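Cidthorpe Automation Users Group
Minutes of the site visit and meeting held at Bevan, Cletside, Jul 1, 2020

Present: Reijo Oksanen (chair), Leonora Castillo, Rogelio Dizon, Honeylyn Dalisay (minutes), Pascal Gerlach (host, Bevan)
Apologies: none received

1. Opening
The chair opened the meeting at 9:30 in the ground floor meeting room. P. Gerlach gave the safety briefing. Members signed the visitor sheet and were asked to stay outside the working reach of the arms unless invited forward by the operator.

2. Minutes of the previous meeting
Accepted with one correction. Under item 5, "Lodo controller" should read "Lodo cell controller".

3. Matters arising
3.1 The parts list for the Cidthorpe test bench has been sent out. R. Dizon has it and will return comments.
3.2 The question of shared spares was carried over. L. Castillo asked that it not be carried over again.

4. Introduction to the Lodo cell
P. Gerlach described the cell. Lodo is Bevan's internal name for the two-arm handling project. The purpose is to hold, present and pass small parts between two arms at a table built for people, without dedicated fixtures for each part. The project has been running for 2 years. The present hardware is the second build. The first used a single arm and was dropped when regrasping took too long.

The log for the current build stands at 839 handling attempts. Bevan does not yet publish a success rate. R. Oksanen asked why. P. Gerlach replied that the definition of a completed handling changed partway through the log, and the earlier entries have to be rescored before any rate would mean much.

5. Demonstration
5.1 The group moved to the demonstration area at 10:15. Members stood at the side of the table. The arms were run at 80 percent of the normal program speed for the visit.
5.2 The operator showed the approach of both arms to an upright part near the center of the table, then repeated it with the part in a different starting position.
5.3 L. Castillo asked how the two arms are kept from colliding when both grippers are close to the same part. P. Gerlach said that each arm reserves a volume before it moves and the other arm waits for release. The reserved volumes are larger than they need to be and this costs time.
5.4 R. Dizon asked about cable routing at the wrists. P. Gerlach said the external cables are left with slack so the wrist can turn, and that the routing is under review. A snagged cable has stopped the cell before.
5.5 H. Dalisay asked whether the wrist view is used for control or only for recording. Both, according to P. Gerlach. The last part of the approach depends on it.

6. Discussion of the wrist view
6.1 R. Oksanen noted that with anything tall between the jaws, the view of the table past it is limited. P. Gerlach agreed. Mounting the camera farther out was tried, and the bracket then struck the table edge on low approaches.
6.2 Reflections were discussed at length. Glossy surfaces change in appearance as the wrist turns under the overhead lights. L. Castillo suggested matte tape or diffused lighting. Bevan has tried the lighting change, with limited results.
6.3 R. Dizon asked that the group be given the exposure settings. P. Gerlach will check whether these can be released.

Views kept with these minutes: the two arms at the table, then two from the wrist.
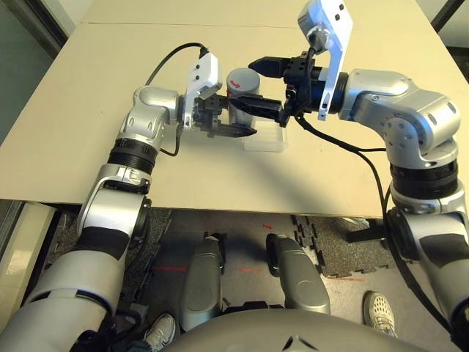
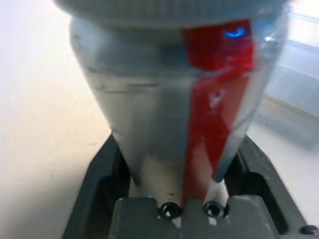
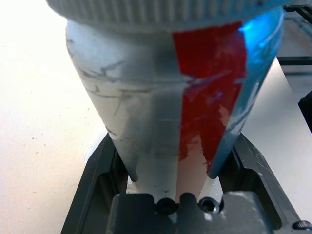
7. Points raised after the demonstration
7.1 R. Dizon considered the waiting time between arms to be the main obstacle to using a similar layout at Cidthorpe, where cycle time is fixed by the line. P. Gerlach did not dispute this. He expects smaller reserved volumes once the arm calibration is repeated.
7.2 L. Castillo asked what a calibration involves. It takes half a shift and has to be repeated after any change to a gripper. The calibration routine is manual at present.
7.3 There was some disagreement over whether finger wear should be tracked by number of grasps or by inspection. R. Oksanen favored inspection at a fixed interval. R. Dizon favored counting. The matter was left open.
7.4 H. Dalisay asked if operators from Cidthorpe could attend a full session. P. Gerlach can take 4 people at a time, by arrangement.

8. Actions
8.1 P. Gerlach to confirm whether exposure settings can be released.
8.2 R. Dizon to return comments on the bench parts list and to write up the cycle time concern in one page.
8.3 L. Castillo to draft a proposal on shared spares.
8.4 H. Dalisay to collect names for the operator session.

9. Any other business
The parking area at Cletside will be resurfaced in August. Visitors should use the north gate during that period.

10. Next meeting
To be held at Cidthorpe in August, date to be set by the chair. The meeting closed at 12:10.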